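Ticket: table wiping, arm stops before the cloth
Opened by: Merike Zariņš, Rutitari workshop
Assigned to: Yanti Nair, Zavach support
Status: open

Since the last update the arm goes to the painted table, opens the fingers and waits. After 38 seconds it gives the message "target not found". The grey cloth is on the right side, near the back. I restarted two times, same result.

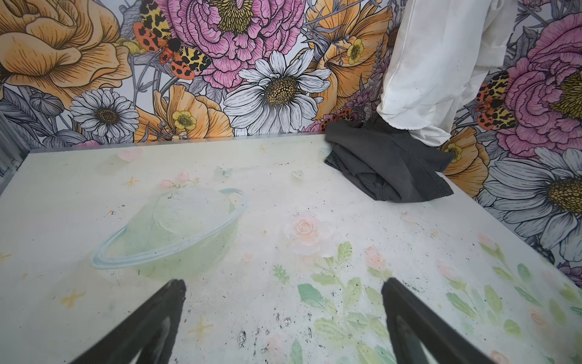

Rutitari, September

Reply from Yanti Nair: Thank you, Merike. My first guess is the background. The flowers on the table and on the wallpaper are many, and the dark cloth has white fabric hanging just above it. Please lower the search speed to 20 and try again. Do not repaint anything yet.

Merike: Done. At speed 20 it found the cloth on Wednesday morning, but after lunch not.

One more point, from Dayana Flores. Before, she wiped the tables herself at closing. Now she must stay beside the arm and press "continue", so she goes home later than before. She asks if the message can go to her phone.

Yanti: Phone alerts are possible, I will ask Patricio Paredes to switch them on. Please send me the log from after lunch.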